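たたむ場所は、ベッドの上に決めた

洗濯は好きなんです。干すのも、わりと好き。問題はそのあとで、取り込んだ布の山をどうするか、という話になると急に足が重くなります。わが家では長いこと、山はソファの右半分に置かれ、家族は左半分に座っていました。夕方になると山のほうがだんだん幅をきかせてきて、最後はみんな床に座っている。そんな暮らしを何年続けたでしょうか。

変わったのは七月、引っ越しのときです。古い集合住宅の「アルトモント」という建物に移ったのですが、これが縦に細長い間取りで、居間にはソファを置く余裕がない。山の行き場がなくなってしまった! 仕方なく寝室のベッドにどさっと下ろしたら、これが思いのほかよかったんですよね。

まず、高さがいい。うちのベッドはマットレスの上までが60センチで、立ったままだと少し低いけれど、膝を片方ついて作業するとちょうど腰が楽です。床でたたんでいたころは、終わるころに必ず背中が固まっていました。それから広さ。大きいものを一気に広げられるのは、家じゅうでここだけです。

それに、寝るまでに必ず片づけなくてはいけない。これがいちばん効きました。ソファの山は見て見ぬふりができるけれど、枕の手前にある山はそうはいきません。夜の十一時に半べそでたたんだことも二、三度ありますが、翌朝まで残ったことは一度もないんです(山ごと椅子に移した晩は、数えないことにしています)。

上にかけているのは、植物柄のブランケットです。商店街の布もの屋「フララウ」で、店じまいのセールのときに見つけました。生成りっぽい地に、シダやら葉っぱやら花やらが散っていて、オレンジがかった茶色、えんじ、グレーと、色だけ並べると秋の押し葉帳みたい。夏に買うものかなあと迷って、店を出て、パン屋に寄って、また戻って買いました。 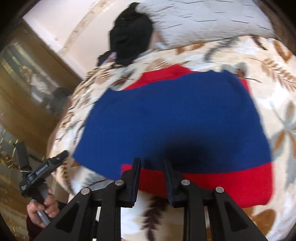
この柄のうえに無地の布を広げると、輪郭がとてもよく見えます。白いシーツの上で白いタオルをたたむと、端がどこだかわからなくなるでしょう。にぎやかな柄の上に青や赤の無地を置けば、角がどっちを向いているか、どこがたるんでいるか、ひと目でわかる。たたむのが下手な人ほど、下に敷くものは派手なほうがいいんじゃないかと、私はわりと本気で思っています。

さて、やり方です。といっても大げさなものではありません。最初に、山を崩して大きいものだけ抜きます。シーツ、バスタオル、テーブルにかける布。これを先に広げて、手のひらで真ん中から外へ向かってなでる。アイロンは年に何回かしか出さない家なので、このひとなでが頼りです。しわが完全に消えるわけではないけれど、うっすら残るくらいなら、私は合格にしています。

次に、色の近いもの、ではなく行き先の同じものをまとめます。以前は色でそろえていました。見た目はきれいなんですよ、青の束、赤の束。でも台所へ行く青と洗面所へ行く青が一緒になっていると、結局配るときに全部ばらすことになる。今は青の下に赤が重なっていようと、同じ棚に入るなら同じ束です。

束は5つまで。台所、洗面所、寝室、子ども部屋、それから「保留」。保留というのは、ボタンが取れかけているとか、片方しかない靴下とか、そういう人たちの待合室です。ここだけは「ジムロウ」のふたつきのかごに入れて、ベッドの足もとに置いています。月に一度は開ける約束なのですが、前回開けたら靴下が19枚入っていました。19枚。奇数です。どう考えても、組にならない。

収納のほうは、「ソリアーノ」の引き出しを二段重ねにしました。幅が76センチあって、バスタオルを三つ折りにすると横に三列、気持ちよく並びます。店では隣にあったもう一回り大きいのと悩んだのですが、大きいと人は詰め込むので、やめておいて正解でした。ただし下の段は少し引っかかります。斜めに持ち上げながら引くのがこつで、家族では私しかうまく開けられません。

友人に話すと、ベッドでたたむと眠くならない? と聞かれます。なります。とくに昼の二時ごろ、窓から風が入ってくる日は危ない。広げた布のすみに頭をのせて、五分だけ、と思って目を閉じて、気がつけば夕飯の支度の時間ということもありました。起きたら頬にタオルの織り目がくっきりついていて、せっかくなでた布は、もう一度はじめからなで直しです。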